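Landivwood Opens Its Doors to the Neighbors

Jul 6, 2026

The parking lot at Landivwood filled up early for the reclaimed lumber shop's open day, and by the time the coffee was ready there was already a friendly crowd waiting at the side door, most of them people who have driven past the building for years and always wondered what goes on in there.

What goes on, these days, is a good deal of sorting. The shop takes in old boards from barns, porches and torn-down sheds, and since May it has had a robot arm on trial, nicknamed Jurkel by the staff, to help with picking up and turning the pieces. Visitors went in by groups of 12, with plenty of time for questions (and there were plenty of questions, especially from the younger guests!).

Man-sik Jin, who runs the sorting room, led the tour and seemed to enjoy every minute of it. "New lumber is easy," he told one group. "Old lumber has a life behind it. You get nail holes, knots, splits, and we want the arm to be gentle with all of that."

He explained that the shop hopes to collect 4,000 practice pickups before deciding whether to keep the arm for good, and that a person still checks each board by hand before it goes to the saw.

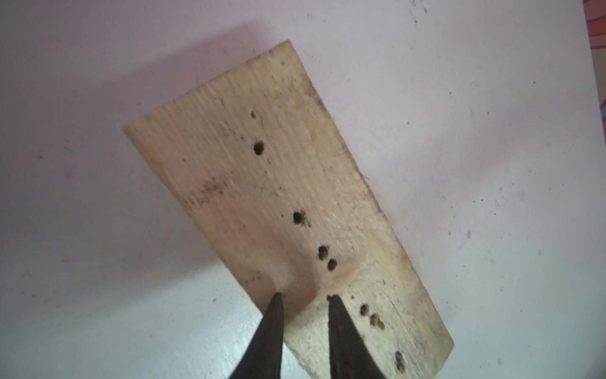 The arm works slowly, more slowly than some of the children would have liked, but Jin said he is in no hurry, and neither are the 4 people who work alongside it. A board with a row of holes down the middle can still make a lovely shelf, he added, and he would hate to see one thrown out.

The Halász bakery sent over two trays of poppy seed rolls, which were gone well before the last tour. Anyone who missed the day can sign up for the next one at the front counter, or at the Womel hardware store across the street.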